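Careers > Open Positions > Robot Cell Technician

Robot Cell Technician, Dexterous Hands
Posted in June by Aniela Szczepańska

Szulc is hiring a technician for the hand cell at our Pastcombe site. You would be responsible for one cell: one arm, one multi-finger hand, its stand, its cabling and the wrist camera. Five people use the cell for grasping work and they need it running when they arrive at 8 a.m.

The person in the job now, Damian Wieczorek, is moving to our Santhorpe office. He will overlap with you for 2 weeks and hand over the logbook, which stands at 1505 entries.

What the work is

Morning check before the first session. Open and close each finger, look at the joint pins, listen for anything new, and write it down. The check sheet has 41 lines. Most take a few seconds.

Sleeve changes. The arm and hand run in a fabric cover, and you will take it off, look over the wiring underneath and refit it so the folds stay clear of the finger joints.

Finger service every 500 hours. Pins, tips and tendons come out, get measured and go back or get replaced. We do this in house with a bench kit from Ustum.

Wrist camera. Clean the lens, check the mount screws, and rerun the calibration after any hand swap.

Cables. Keep slack where the arm needs it and fix connectors when they go bad. You will be soldering.

Grip tests after a repair. We use ordinary packaged goods, because a finger that closes fine on air can still be off by a few millimeters on a round can.

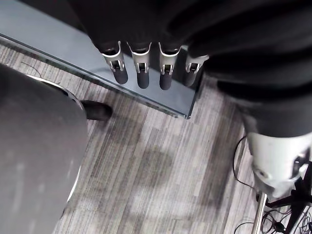
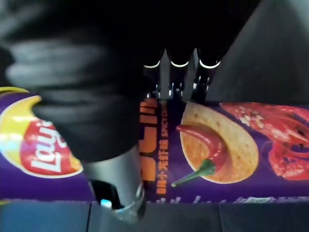
After a grip test you write a short report and the cell goes back to the users, or it doesn't. That decision is yours, and Qianru Lü, who runs the lab, will back you on it.

What we need

Two years or more of hands-on work with small mechanisms – robots, cameras, printers, medical devices, it doesn't much matter. Good soldering. Clear written notes. You should be comfortable with a command line, but you won't be writing control code.

Experience with tendon-driven hands is welcome and not required.

Hours and pay

Full time, on site, 7:30 to 4:00. Hourly pay, overtime by agreement. Tools and safety shoes are provided.

To apply, send a resume and one page about something you repaired to Ah-rin Choo in hiring. Questions about the cell itself can go to Tumelo Modise. Interviews include an hour at the bench.

Contact | © Szulc | Back to top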